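**Laundry and Linen Staff Meeting, Pesby House**
September 16, 2024

Chair: Hatice Demirtaş
Present: day crew, evening crew, front desk, two guests from Lamow (the robot supplier)
Minutes: front desk

**1. Last minutes**

Approved with one fix. The dryer vent was cleaned in April, and the old minutes had it down as still open.

**2. The robot in the wash room**

Hatice opened by saying she has been looking forward to this one for weeks, and it showed! The robot is on washer loading and unloading for residents' personal clothes. Sheets and towels stay with the crew and the big machines upstairs.

The log so far has 1387 garments handled, with 78 calls for help from a person. Most of those calls were about sleeves or straps caught in the door seal. Lamow would like to see fewer calls, and so would we, but the crew was really pleased with the number. Evening crew said their knees and backs are thanking them, as the front loaders are low and all that crouching adds up over a shift.

The stills below went around the table while we talked about where baskets should stand.

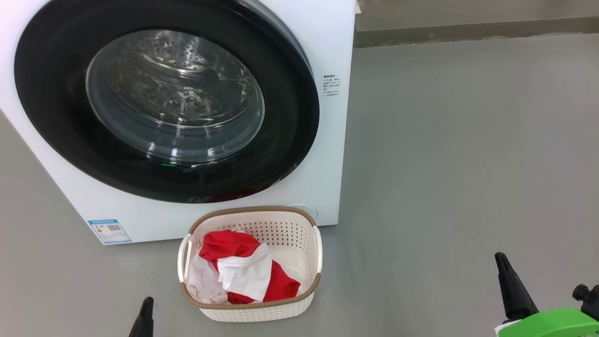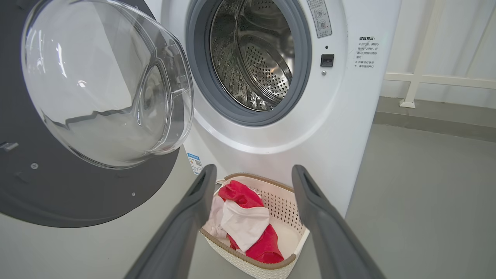
Day crew asked for one rule on baskets so we don't each do it our own way. Agreed: one resident per basket, on the floor in front of the washer, nothing hanging over the handles. Tape marks will go down on the floor.

Checking pockets stays with people. So does sorting, and so does anything with a care label we're unsure of. Day crew felt strongly about this and Lamow had no problem with it. There was a good long talk about wool.

**3. What changes for us**

- No one's hours are being cut. Hatice said this twice and asked for it to go in the minutes.
- The time freed up goes to mending and to hand delivery of clean clothes to rooms. Several of us have wanted to bring back room delivery for ages, and residents love the chat.
- Each shift names one person to answer the robot's calls. That person isn't also on the folding table.
- Anyone can press stop, any time, without asking first.

Evening crew asked who gets trained on the new screen. Answer: everyone who wants it, on paid time. Seven hands went up right away, which made Hatice's day.

A question came up about noise on the evening shift. Lamow will look at turning down the alert sound. Until then, keep the wash room door closed after supper.

**4. Supplies**

Kahraman detergent is going up to 145 dollars a drum. We will try one drum of Jindden on the towels first and compare. Mesh bags are low again, please return them!

**5. To do**

- Hatice: training sign-up sheet on the break room door
- Day crew: floor tape, and a short list of items that never go in the robot's basket
- Evening crew: write down what caused each call for help, in plain words
- Lamow: alert sound, and a spare set of finger pads to keep on site
- Front desk: letter to families about room delivery

Next meeting is in 2 weeks, same room. Evening crew is bringing the snacks.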